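This file describes the data set of the Hurkville winter illness survey. Please read it before you use the tables, especially the part on missing weeks.

# Hurkville respiratory illness counts, weekly

Version of Jan 11, 2026. Kept by Shadi Nasrallah.

## What is inside

The data set holds 1,640 rows. Each row is one week in one ward of Hurkville, with the number of people who reported a cough, a fever or a positive home test. There are no names, no addresses and no dates of birth. Age is given in four bands only.

| Column | Meaning |
|---|---|
| `week_start` | first day of the week |
| `ward` | ward name, in the spelling of the town map |
| `age_band` | 0–17, 18–39, 40–64, 65+ |
| `cough`, `fever` | people who reported it |
| `test_pos` | people with a positive home test |
| `answers` | how many forms came back that week |
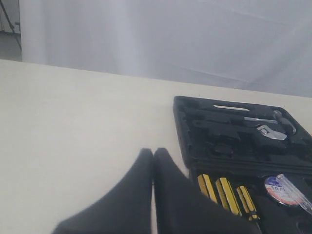 The forms were sent to 2,000 households, which were drawn by lot from the town list. A household may leave the survey at any time, and then it is not replaced. For this reason `answers` becomes smaller towards the end of each winter, and you should always divide by it before you compare two weeks.

## Rates

We give counts and leave the rates to you. If you publish a rate, please write which base you used. In the wards Wustetti and Chidiac the base is small, and one sick family can move the rate very much. We ask that you do not print a weekly rate for any ward with fewer than 200 answers – join two or three weeks together instead.

The script `join_weeks.py` does this. It takes the ward and the number of weeks:

```
python join_weeks.py --ward Chidiac --weeks 3
``` 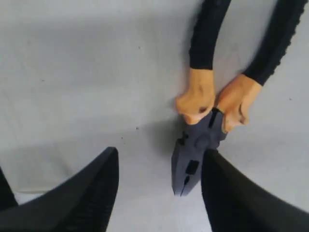
Dalia Abou Zeid wrote to us that the joined weeks hide the start of a wave, and that in Chidiac she saw the rise one week later than in the raw counts. She would prefer the raw rate with a wide error band. We find this a fair point. The script has now the option `--raw`, which prints both. The rule of 200 answers stays for text that goes to newspapers.

## Missing weeks

- Vulline has no data for the last two weeks of June. The forms were printed with the wrong return address.
- In Wustetti the age band 65+ is empty in the first winter. It was counted together with 40–64, and we could not separate it later.
- An empty cell means "not known". A zero means that forms came back and none of them reported the symptom.

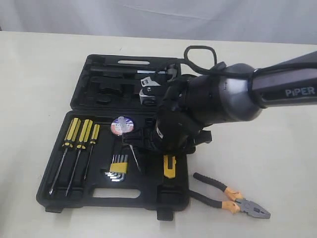

Please do not fill the empty cells with zeros. It was done once in a copy of the Vulline table, and the curve fell to the floor for two weeks and then jumped up again.

## Known problems

1. People with mild symptoms answer less often, so the counts are probably too low.
2. The wording of the fever question was changed after the first winter. Before it said "high temperature", now it says "38 degrees or more". Do not draw one line through both.
3. Home tests were free only for the first 500 households that asked. The column `test_pos` depends on this, and it should not be used alone.

## Use and corrections

You may use the tables for any purpose if you name the source and the version. Corrections are welcome as an issue, with the ward, the week and the column. A changed number is listed in `CHANGES.md` together with the old one.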